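Converting to black and white for a small exhibition: in camera or afterwards?
Forum: Printing and Presentation

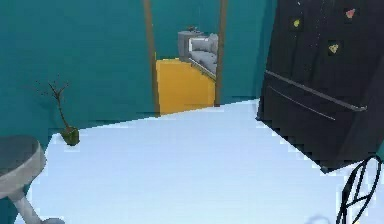 Original post

galtlow_grain wrote:
Hello all. I have been reading this forum for a long time but this is my first thread, so please excuse if it belongs in another section. English is not my first language and I write slowly.

Our photo club has a wall in the library at Flusstead in October. Each member can hang a short series. Mine is from the ferry dock at Gikside, people waiting with their bags, mostly early in the morning. I want to show it in black and white.

My question is about the moment of decision. I photographed everything in color raw files and now I convert on the computer. A colleague in the club says that this is the wrong way, and that a person who wants black and white must set the camera to monochrome and see it so from the beginning. He says he can always recognize the pictures which were converted later. Do you agree with him?

tidepool33 wrote:
No. He can't recognize them. Ask him to pick them out from a mixed pile of prints and see how far he gets.

What he may be seeing is lazy conversion, where somebody pulled the saturation to zero and went to lunch. Then a red coat and a green bench come out as the same gray mud.

Orla_prints wrote:
I half agree with the colleague. When the viewfinder is monochrome I photograph differently. I stop chasing a nice orange jacket and I look where the light falls. The file is still a color raw, so nothing is lost, but the choices at the dock were other choices.

Of course this advice comes too late for pictures you already have.

galtlow_grain wrote:
Thank you both. Orla, I understand this. I have one picture which I love in color, a woman with a yellow umbrella, and in gray it is almost nothing. The umbrella disappears into the sky behind. I tried to make the yellow darker with the sliders but then her face became dark too, and dirty.

tidepool33 wrote:
Yes, skin has a lot of orange and yellow in it. Mask the umbrella and treat it alone, or leave the picture out.

benchwright wrote:
I would leave it out. If a photograph is about a yellow umbrella then it is a color photograph. I don't like this fashion of making everything gray so that it looks serious. Have you considered to show the whole series in color?

Orla_prints wrote:
That is a bit hard, benchwright. The OP asked how to convert, and did not ask for permission.

benchwright wrote:
It's a fair question all the same. People waiting for a ferry in the morning have blue light and lamp light together. I would want to see that.

galtlow_grain wrote:
It is fair, I am not offended. The problem is exactly the lamps. Half of the dock has an ugly green light and the other half is blue, and on every face there are both. In color I look at the lamps. In gray I look at the people. This was my reason, but I should have written it in the first post.

benchwright wrote:
Then I take it back for those. Not for the umbrella.

slow_shutter_70 wrote:
A practical point which has not come up yet. How will you print? I hung black and white prints at the Gachanja hall and on my screen they were neutral. Under the lights of the hall they went a little magenta, and no two prints went the same way. I had to do all of them again on a different paper.

galtlow_grain wrote:
I did not think about this at all. The club uses a lab, I don't have my own printer. Should I ask for something special?

slow_shutter_70 wrote:
Ask if they have a real black and white paper or only color paper. Order one small test print first and carry it to the library. Look at it on the wall, at the same time of day when people will visit.

tidepool33 wrote:
And make the test from the darkest picture. If you judge on a monitor at 100 percent brightness, the shadows will come back from the lab completely black. I turn mine down a lot before I edit for paper.

galtlow_grain wrote:
I checked now and mine was at 100. So I will begin again with lower brightness. The umbrella goes out of the series, I think, and maybe I will print it in color for my kitchen. I will ask the lab tomorrow about the paper and write here what they answer.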